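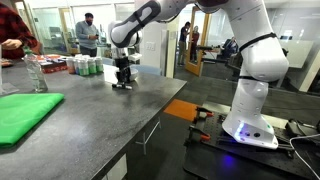
The arm over the countertop, with six white-capped containers further back.

Equipment planning: second arm

We have one arm and are asking for another in the next budget round. This page collects pictures and notes for people who sign off the spending and don't often get to our floor. Updated 2 March 2026.

Mounting. The base is bolted to a black plate with a grid of threaded holes, and orange-handled clamps hold the plate at its edge. Brema quoted 624 pounds for a second plate of the same pattern, clamps not included. Wesavwood can make a table for it, with a wait of 7 weeks. We would rather order the table first and the arm after, as the arm can't be set up without it.

Gripper. Two-fingered, and we want the same type again so that spare fingers fit both. Habte and Nisorico both supply it. Nisorico is cheaper but only sells the fingers in packs of three, so we would be buying more than we need in the first year. Delivery is two weeks from either.

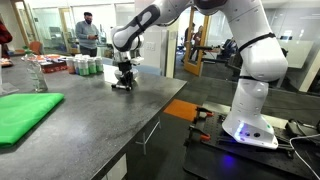 Floor space is the harder question. The second arm needs its own table, a power socket within reach and enough room to walk past on the way to the door. We have marked out two possible spots on the plan and would like facilities to look at both before anything is ordered.

Not in the request: a new countertop. The present one is scuffed but level, and it can stay until the lease review in July.

Still to come are the service contract prices and a figure for training. Both will be added to this page when we have them.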